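Print this page | E-mail this page

Lellport Hat Bench: progress report to the Cocco Fund, March

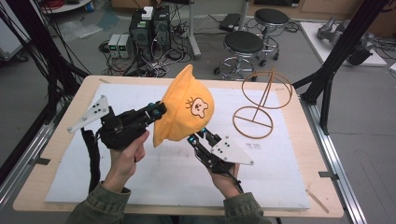

Tuulikki Mustonen

The hat bench is up and going, and I'm so pleased with how it looks! When you gave us the 3533 dollars we had a back room, a list of hats and no good way to show them. Now we have a proper table with a white foam board over most of the top, and the hats finally stand out. The mustard-orange bucket hat with the bear face is everybody's favorite. It's a soft, fuzzy one with a droopy brim and the bear embroidered in cream and brown on the front, and it has been a really good test piece for us (fuzzy fabric is a pain to keep tidy).

What we've done so far:

- Sorted the children's hats and the soft hats into separate bins. Felt hats are next.
- Bought hat stands. The copper-brown wire ones won easily, just two rings with a slanted rod between them, and a soft crown sits on one without getting poked out of shape.
- Wrote the handling sheet. Hold by the brim, crown up, turn it so the front can be seen, then onto the stand. Chin-lung Lui rewrote my first version, which ran to 5 pages, and got it onto a single side.

Money: 2000 went on the table, board, stands and bins. The rest is set aside for shelving and for tags from Prestix, who have been slow to answer but are still the best fit for fabric this thick. I'll send the receipts with the next report.

What's behind: the catalog. Wutik, the program we're using for it, wants one color per item and half our hats have three. Chin-lung is adding a second field and thinks it will be done before the shelving goes up. Also, the light by the window is lovely until 3 p.m. and then much too yellow, so we do the orange and tan hats in the morning.

Next we want to finish the felt hats, get the shelving in and open the bench to the sewing class, who have already asked twice if they can come and look at linings. Do come by if you're in Lellport. I'd love to show you the bear hat in person!

Last updated: March

This site uses cookies to remember your settings. Accept | Learn more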